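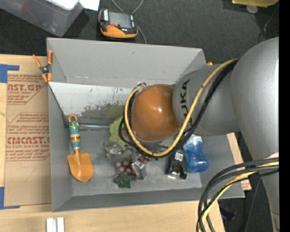

*by Shanti Kanaujia | 2025-05-06*

I have been meaning to write about bins for a while, because bins are my whole personality right now. We moved to the new place in Lukumay with everything thrown into whatever would hold it, and I'm still digging. The kind I keep coming back to is the big open gray one with tall sloping walls. No lid, no dividers, nothing cute about it. You toss things in and you can see them (mostly!) when you come back.

And can we talk about that trowel on the left? The handle has bands of green, blue, yellow and a brownish red, and there's a little green animal head with a round eye on it. I love it so much. The scoop is orange with a rounded point, and it has an orange loop at the top, so it could live on a hook like a proper garden tool if anyone felt like putting up a hook.

I went through a phase where I bought all the matching containers. The Drerora set was the worst offender, 5 little tubs with snap lids, and I spent a whole evening writing labels for them. "Small outdoor." "Large outdoor." "Misc." Guess which one filled up first. By the end of the week the lids were in a drawer and the tubs were nested inside each other on top of the fridge, where they still are.

So now my system is two steps. Everything from the porch goes into one big bin, and then once a month I tip it out on the grass and sort it. Sand toys, plant stuff, dog stuff, stuff that belongs to the neighbors (sorry, neighbors). It takes me one podcast and an iced coffee.

Scuffs don't bother me either. I used to scrub the floor of every bin with baking soda until my wrists hurt, and the pale marks never budged. Now I wipe out the grit with an old towel and call it done.

Next up is the hall closet, which has four bags of winter things in it and a Prunow lamp with no shade. I'm giving myself until June. If you have a good way to store long skinny things like garden stakes, please tell me in the comments, because mine keep sliding down behind everything else and I only find them with my elbow.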